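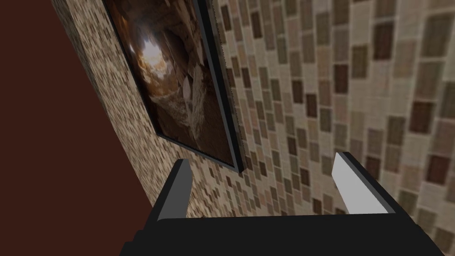

What happens if the gripper loses track of where the arm is while it's moving?

It's supposed to stop, hold whatever it has, and wait for a person to clear it. On run 112 it did the first part late and skipped the second part altogether, so that took up most of our meeting.

Folbridge simulation group, minutes, 21 October 2025

I'm writing these up myself again, so apologies for the rambling. Wim Cuypers chaired, the Ruggiero people dialed in, and the Grorkeck folks joined once they'd found the right link (my fault, I'd pasted the old one).

Last meeting's notes were accepted with one fix. I had written that the Drula controller logs every fault. It logs every fault that reaches it, and Wim wanted the wording changed before anybody quoted me. Done.

Run 112

Wim took us through the log. The arm was partway through a reach when the wrist position readings froze. The controller kept trusting the last good number for around 200 milliseconds and kept driving the arm the whole time. When the stop finally came, it sent an open command along with it, and the fingers spread. In the simulator that costs us a bad run and some grumbling. On a real arm it's a dropped object plus a shove in a direction we didn't ask for, so we agreed to treat it as a safety matter and write it up that way.

I asked if this could just be the simulator being the simulator. Ruggiero had wondered the same thing and replayed the run with the physics slowed way down. Same freeze, same late stop, same open command. They're confident the trouble is in the controller settings, and I'm happy to believe them — they've spent a lot more time in there than I have.

Grorkeck pointed out that the open command is an old default. It goes back to when we worried more about fingers clamping down on something they shouldn't. Nobody had gone back to it when we moved to two arms, and I'll put my hand up for that one, as the settings review was on my list in the spring and I let it slide.

We had a good back and forth about what a safe stop should look like. Wim wants the fingers frozen exactly where they are, whatever they're doing. Grorkeck would like a slow, gentle release after a person confirms. I was leaning toward Grorkeck until Wim asked what happens if the person confirming is looking at the wrong arm. Fair point! We settled on freezing for now, with release as a separate step that names the arm on the operator's screen.

Two arms
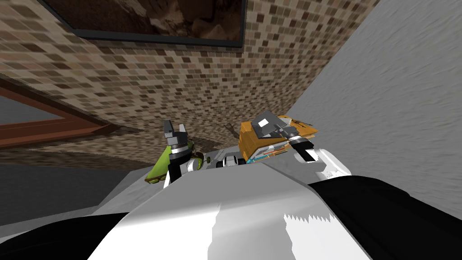
The other thing that bothered me is that a fault on one side doesn't reach the other side at all. The left arm can be stopped dead while the right one carries on with its job, and both of them work close to the same body. Ruggiero said a shared stop is easy enough to switch on, but it will trip more often, and we'll lose runs to it. We all said we'd take that. Wim asked that every shared stop record which arm started it, or we'll be guessing afterward.

There was a side conversation about whether to keep running in the meantime. We decided to pause two-arm runs and leave single-arm ones going at reduced speed.

Actions

Ruggiero: cut the stale reading limit from 200 milliseconds to 7, and tell us if it causes false stops.
Grorkeck: remove the open command from the fault stop and draft the separate release step.
Wim: write the safety report and replay run 112 against the new settings.
Me: finish the settings review (really, this time), and check what other old defaults are still in there.

Other business

Short one. The shared folder is nearly full, so please clear out any replays you don't need, but leave anything from run 112 alone until Wim's report is in. We'll meet again before the end of October, once the replay is finished. I'll send the link around, and I'll try it first.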